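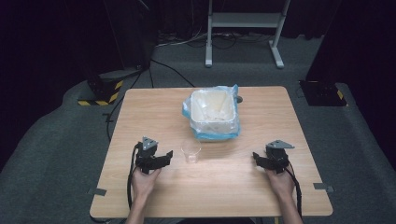 Figure 1. Lined bin and clear plastic cup on a table.

What Goes in the Bin: Contamination of Recycling in Shared Student Housing

Course project report, submitted Sat 12 October

1. Background

Most of the student houses near our campus have two kerbside bins, one for general rubbish and one for mixed recycling. The recycling bin is emptied every second week. When the wrong things go in it, the load can be downgraded at the sorting centre or sent to landfill. Household items that often cause trouble are soft plastics, food left in containers, and recycling that has been tied up in a bag.

We wanted to know how much of the recycling in shared houses was wrongly sorted, and whether a simple change inside the kitchen would make a difference. Our group picked this topic after a tutorial on waste streams in which almost everyone in the room gave a different answer about coffee cups.

2. Questions

Our first question was which items people in shared houses most often put in the wrong bin. The second was whether people who use a plastic liner in their indoor recycling bin sort worse than people who tip items in unbagged. We had planned a third question on food scraps but dropped it when only a few houses turned out to have a caddy.

3. Method

We ran a paper survey in July, during the first week back after the break. It was handed out at two housing blocks, Brenduvell Court and the Tresura units, and 57 people filled it in. Each person was asked where they would put a range of common items and what sort of bin they kept in the kitchen.

We then did a bin check at Brenduvell Court. Residents agreed to this in writing. Over one collection period we laid the contents of the shared recycling bins on a tarp, wore gloves, and sorted everything by hand. In total we sorted 209 items. Each one was recorded as correct, wrong, or unclear. An item was marked unclear when two members of the group could not agree after reading the council guide.

Containers with more than a spoonful of food left in them were counted as wrong, even if the container itself was accepted. Lids were counted with the container they belonged to where we could match them.

4. Results

Of the 57 people surveyed, 41 said they lined their indoor recycling bin with a plastic bag. The most common reason given was to keep the bin clean. Several people wrote that they carried the whole bag out and dropped it in the kerbside bin without emptying it, although the council guide says not to.

Soft plastic was the item people were least sure about in the survey. Bread bags and chip packets were often placed in recycling on the answer sheet. Glass jars and drink cans caused almost no confusion. Clear plastic cups split people. Some treated them the same as drink bottles and others put them straight in the rubbish, and the guide itself lists tubs and bottles but doesn't mention cups by name.

The bin check gave much the same picture. Tied bags were the main problem, and what was inside them was often fine once the bag was opened. Takeaway containers with sauce left in them came next. Paper towel also turned up a lot, mostly mixed in with cardboard. Two items were left as unclear, a foil-lined pouch and a Muli juice carton with a plastic spout.

We could not answer our second question properly. So many people used a liner that the group without one was small, and most of that group lived in the same block.

5. Discussion

The liner seems to matter less than what happens to it at the kerb. A person can line a bin, empty it loose and put the bag in the rubbish, and the recycling is no worse for it. The problem starts when the bag goes in as well. We think a sticker on the lid of the kerbside bin would be worth trying, as the ones there now show accepted items but say nothing about bags.

The survey had some weak points. People filled it in near their housemates, so answers may have been shared. The bin check covered a single collection period at one site. One of our scales stopped working on the first morning, so we counted items and did not weigh them, and a bread bag therefore counts the same as a full milk bottle.

6. Recommendations

Housing managers should add a line about bags to the welcome sheet given out at move-in. The council guide should name plastic cups and cartons with spouts. A repeat of the bin check at the Tresura units would let the two sites be compared.

7. Materials

Tarp and gloves were borrowed from the department store room. Survey results were entered in Faltosik, the spreadsheet tool used in our course. Blank survey forms are in Appendix A and the item list is in Appendix B.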